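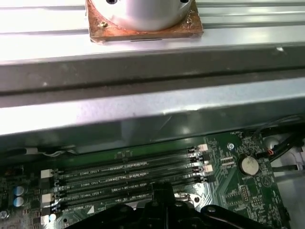 Copper-colored plate, tarnished orange and brown in patches, with a small brass-colored screw in the corner.

28 Nov 2020

I bought my first used computer when I was in college and I've never paid full price for one since, so I went into this conversation already on her side. She runs Indis, a secondhand computer business in Heywood. She'd rather the shop's name be out there than hers, so that's how we'll do it.

We talked over the phone for most of a morning, with two breaks for customers and one for her dog. I'd asked for half an hour. Oh well!

She started out in payroll, at an office that replaced all its machines every three years whether they needed it or not. "They'd stack the old ones in the hallway by the restrooms," she told me. "Good computers. I asked my boss if I could have one for my niece and he said take six." She took six. Her niece got one, the neighbors got the rest, and then people she didn't know started calling the house.

That was the beginning of Indis, more or less. The first year she sold 17 machines, all out of her dining room. Last year it was 633, and the dining room has a table in it again.

Where the stuff comes from

I'd always pictured people dropping off old laptops in grocery bags, and that does happen. Most of it comes from offices, though. When a company moves or shrinks or closes, somebody has to deal with what's in the closets, and she has gotten to be the person they call.

"This spring was nuts," she said. "In May I had three offices call me in the same week, and all three wanted everything gone by Friday."

Servers are a newer thing for her. She took on a batch from Ristevard, an accounting firm that was giving up two floors downtown, and she says she had no idea what she was getting into. "They're heavy, they're loud, and regular folks don't want them in the den. But the parts! There's so much life left in the parts." Memory goes fast. Processors too, if you don't mangle the socket getting to them. She did mangle one, early on, and she still sounds sore about it.

I asked how she learned. Books from the library at first, then a lot of old forum threads. "There's always some guy in 2009 who had the same problem as me. I've never met him but I'd buy him lunch."
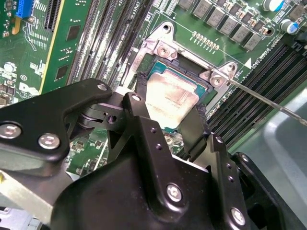
What people get wrong about used

She has opinions here, and I just let her go.

The age of a machine worries people too much, she thinks, and the battery doesn't worry them enough. She gets folks who won't look at anything older than their kid, and who then walk out with a newer laptop that has a tired battery because the lid was shiny. "Ask about the battery. Ask how much memory, and ask if you can add more later. Those are your questions."

Scratches don't bother her. Neither do stains or tarnish on metal you're never going to look at once the lid's back on. She'll wipe a thing down, but she won't polish it up to charge more, and she gets pretty worked up about sellers who do.

Then there's data. Every drive gets wiped with a program called Mikden that a customer put her onto, and if it won't wipe, it gets drilled. People tear up a little when they hand over a dead parent's laptop, she said, and she tries to get the photos off before anything else happens. There's no charge for that. "What would I even charge?"

School, from the kitchen

I couldn't talk to her this year without asking about kids learning at home. She went quiet for a second and then talked for a long time.

By the middle of April there wasn't a cheap laptop to be had anywhere near Heywood. She had a waiting list of 406 families at its worst, kept in a spiral notebook. She called them in order. No skipping, not even for her own cousin, who is still a little mad.

"Some moms had three kids sharing a phone. You can't write an essay on a phone. Well, they were doing it, but you shouldn't have to."

The list is down to a couple of pages now. She doesn't think it'll ever go all the way back to zero, and she's okay with that - she'd just like to stop running out of chargers. If you've got a drawer full of them, she'll take them, even the ones you can't match to anything.

I have a drawer like that. I'm driving it over next week.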